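Combs, cups and the bathroom counter: your questions, answered with some doubt

Last updated 2019-04-25 by Gunvor Bakke

I get a steady trickle of mail through the Grullimcombe household pages, and a surprising amount of it is about where to put a comb. I have read the advice other people give on this. Much of it seems to have been written by somebody with a shelf of containers to sell. What follows is what I think, and where I don't know, I say so.

Do I need a special holder for a comb?

No. A comb is flat, light and doesn't roll. It will sit in any cup that is shorter than the comb and heavy enough to stay upright. The Trirnari "grooming station" I was sent last June has 9 slots, and I have yet to meet the household that owns 9 things that fit them. I used it for pens and then gave it away.

What kind of cup works best?

A plain one with a wide mouth and straight sides. Tall narrow cups look neat in catalogs, but you have to aim. If the comb has a thin handle, nearly anything will do. If it is one of the wide detangling kind, try it in the cup before you pay for the cup. Take it to the store if you have to. I have done this and no one minded.

Teeth up or teeth down?

People write to me about this with real heat. The case for teeth up is that the handle sits in whatever has collected at the bottom of the cup, and the part that touches your hair doesn't. The case for teeth down is that you can grab the handle without looking. I put mine teeth up. I can't show that it makes any difference to anyone's hair, and I distrust anybody who claims it does.

Is a ribbed cup harder to clean?

On the outside, a bit. Toothpaste and soap settle in the grooves, and a sponge skates right over them. An old toothbrush gets in there. On the inside it depends on whether the wall is smooth, so run a finger around it before buying. The claim I see on packaging, that ribs "improve grip," may be true with soapy hands. I never dropped a smooth one either.

How often should the cup be washed?

When it looks bad, and once in between. I have seen "daily" recommended and I don't believe the person who wrote it does it. Tip it out, warm water, dish soap, dry it upside down on a towel. The bottom is where the trouble is. If you keep a toothbrush in the same cup, stop doing that.

And the comb itself?

Pull the hair out first, dry. Then a soak in warm water with a little shampoo and a go between the teeth with that same old brush. Plastic combs put up with this for years. Wooden ones shouldn't be soaked, whatever the label says. There is a Drakdale comb spray that readers keep asking me about. I tried a bottle and then tried shampoo, and I couldn't tell the two combs apart.

Can one cup hold everybody's combs?

It can, until school sends home the letter about lice. One cup per person is dull advice, but cups are cheap. If they all look alike, mark them. A small sticker low on the front is enough, one color each.

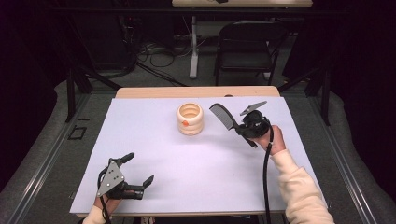
Black comb, cream ribbed cup with an orange dot low on the front.

Will the cup tip over when the comb goes in?

A light one might, especially if you drop the comb in at a slant so that the weight hangs over the rim. Test it on the counter at home: put the comb in, lean it to one side, let go. If the cup rocks, a handful of clean pebbles in the bottom will fix it. You will then have to wash pebbles. I would get a different cup.

Should I line the counter or drawer with paper?

Plain white paper shows you how much hair and dust comes off your things, and for that alone it is worth doing once. As a permanent liner in a bathroom I'm not convinced. It curls. In a dry bedroom drawer it lasts well enough and costs next to nothing to replace.

I saw that a good comb should last 1,000 uses. Is that right?

I don't know who counted. I went looking for the source of that number and found the same sentence on page after page, with no test behind it. Throw a comb out when a tooth snaps and leaves a sharp stub, or when it snags where it didn't before.

Is the Thampi bamboo set worth it?

It's pleasant to look at. The cup in my set developed a gray ring inside where it stood damp, and sanding it off brought the ring back in a while. Two readers tell me theirs are fine. Perhaps their bathrooms have windows.

Can I send in a question?

Yes, through the contact form. Please say what kind of comb you have. I don't answer questions about electric brushes, since I don't own one.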